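Speaker notes - tidying the cable cupboard (Sekmont lunchtime slot)

Start quick, people still eating. Say hello, mention Zerness office lent the clicker.

Where we were in November: one cupboard, 1,577 leads on the old asset list. Pause for groan. Half of them no label. Grønli site just as bad, say so nicely.

What we want: network leads in one place, power in another, everthing else looked at once and decided on.

Next bit - bins and leads. Don't read the slide out. 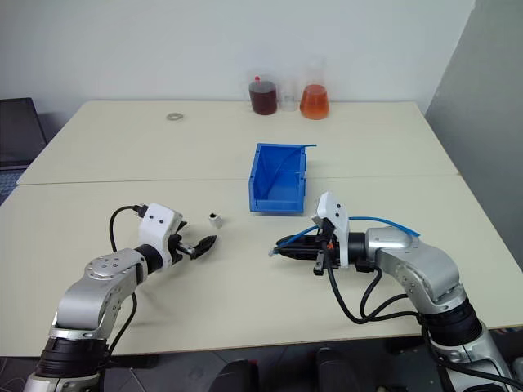

The table, then a blue network lead close up.

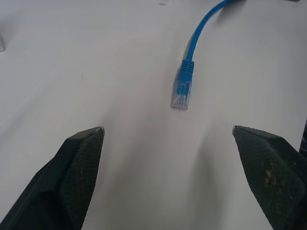 So, the rules. Clear the table first. One bin, one kind of thing. Full bin gets a lid and goes on the shelf, don't start heaping.

Ethernet: check the plug end before you coil. Clip snapped = out. Boot split = out. Don't keep it "for spares", we never use them. Coil loose, velcro not tape. Tape goes sticky, ask anyone at Miva.

Labels: length and date tested. Big pen. NOT the colour, we can all see teh colour.

Time: 5 minutes at the end of a shift, 2 people, 3 bins max. Then stop.

Ask for questions here. If someone asks re old phone leads, say separate session, form on the intranet.

Sign-up sheet by the door. Give clicker back!!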